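Home | Projects | Trip Log | Team | Contact
6 min read

Trail Log Project – Final Report
Group: Tassanee Kamolrat, Jaruwan Phetsri, Wiroj Tanasarn
Supervisor: Prasert Prasertsri
2019-10-11

1. What we set out to do

Walk the Erkard ridge trail end to end, hut to hut, and check the printed guide against what is on the ground. The guide is old. People still use it. We wanted to know where it's wrong and if a first-time hiker could get in trouble from it.

Scouting walk in April, just the lower part, one day. The full walk was five nights. Route: Illorance trailhead, up to Flolluvo Hut, over the ridge, down the north side to Nanayakkara village. Tassanee kept the times, Jaruwan did the map and water notes, Wiroj carried the stove and did the interviews.

2. Method

Pretty simple. Each of us had a copy of the guide pages. At every junction we stopped and wrote down: time, altitude from the watch, is there a sign, does the sign match the guide. Water sources the same way. In the evening we compared notes and made one clean copy. If we didn't agree we went with whoever wrote it down on the spot and not from memory.

Interviews were short, hikers at the huts mostly. No recording, notes only. Prasert asked us to use the same six questions every time and we did, except the first evening when the sheet was at the bottom of Wiroj's pack.

3. The walk

Lower section, Illorance to the hut. Forest, good path, a lot of roots. Guide says four hours, we took five with the junction stops. Signs fine except at the second stream where the post is lying down and the arrow points at the sky. Put it in the table as "missing" since a tired person would not find it. The footbridge in the guide is gone and there are stepping stones now. OK in low water. In April the same stones were under water and we turned around there, so the guide really needs a warning for spring.

Flolluvo Hut is at 1,235 meters. Small, clean, sleeps ten. The warden, Theerawat Rungrueang, told us the spring behind the hut dries up most summers, and the guide calls it "reliable". Biggest error we found in the whole thing. Next water is on the far side of the ridge, most of a day.
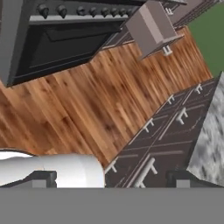
Food planning was the part we got most wrong ourselves. We packed for big dinners, rice and dried beans, and beans on a small gas burner take forever. Used up half the gas by the second night. At home we tested the menu on a normal kitchen range, the kind with a whole row of black knobs along the top and a big oven door under it, and of course everything was done quickly and nobody wrote down the times. Should have tested on the camp stove, outside, in wind. After the second night we switched to noodles and oats and had cold lunches. Worked fine, beans came home with us.

The ridge. Best day and the worst weather. Fog from early morning, could see one cairn ahead and sometimes not that. The guide says "follow the obvious crest" – it is not obvious. There are two crests and the wrong one looks more walked on. We lost most of an hour there. Jaruwan took a compass bearing at the split and it's in the appendix, please use it.

North side is steep, loose stones, slow. Wiroj slipped and bent a pole, no injury. Water is good here, three streams, all where the guide says. Nanayakkara has a shop and a bus stop now, neither one in the guide.

4. Findings

– Spring at the hut: marked reliable, is seasonal. Needs fixing first.
– Ridge split: no sign, bad description.
– Footbridge gone, crossing not safe in spring.
– Walking times too short on the lower section, about right on the north side.
– Village info out of date.

Most hikers we talked to had a phone map and only used the guide for the huts. Two had nothing else but the guide. Both had taken the wrong crest like us.

5. Problems

Altitude watch drifted in bad weather, so the ridge numbers are less good then the others. We only walked it one direction. South-bound could be quite different at the split and we can't say anything about that. Too few interviews for percentages so we left those out.

6. Next

Corrections list goes to Theerawat, he offered to pin it up in the hut. Jaruwan is redrawing the ridge map. Tassanee wants to walk it the other way in April if the stream allows, otherwise later. Appendix with the junction table and the bearing is in the seperate file.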